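October, some time past 4 in the afternoon

Spent most of the day as janitor to a table that doesn't exist. The plug cell is the one Zhiqiang built in the simulator over the summer, two black arms and a power strip, and it needs more looking after than the real one at Vulden, which has dust.

Trouble started with the cord. Overnight it went stiff again and the whole batch came back with the same complaint, up to 265 errors a run, all of them the word "penetration," which stopped being funny before lunch. I blamed the contact settings. Frøydis blamed me. She was closer.

I had saved the cord with 85 segments and left the solver at 4 passes, left over from a test I'd forgotten. Put it at 17 and reloaded. Then the yellow fingers wouldn't line up with the plugs, so I redid the open position on both grippers, and after that the left base plate, whose offset I had typed with a minus sign. I'd like to say I found this by method. I found it by scrolling.

Mortimer came by and asked if the floor had to be so loud. I said the tiles were Trinity's department and he should take it up with her. He won't - he's scared of her.

Reloaded everything once more before tea and saved two views to paste in.

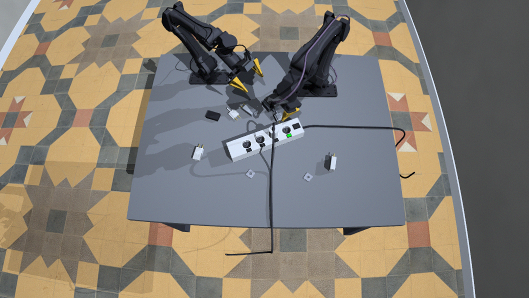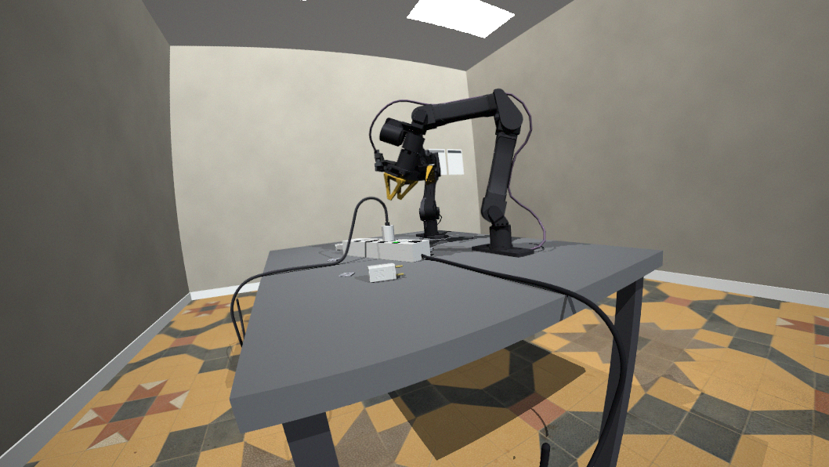

Plug cell after the reload, both views. White plug upright in the strip.

Still to do: friction on the loose adapters, and rename the config, currently called "final_final_Brirkov." Ask Valentin which of the old ones I can delete.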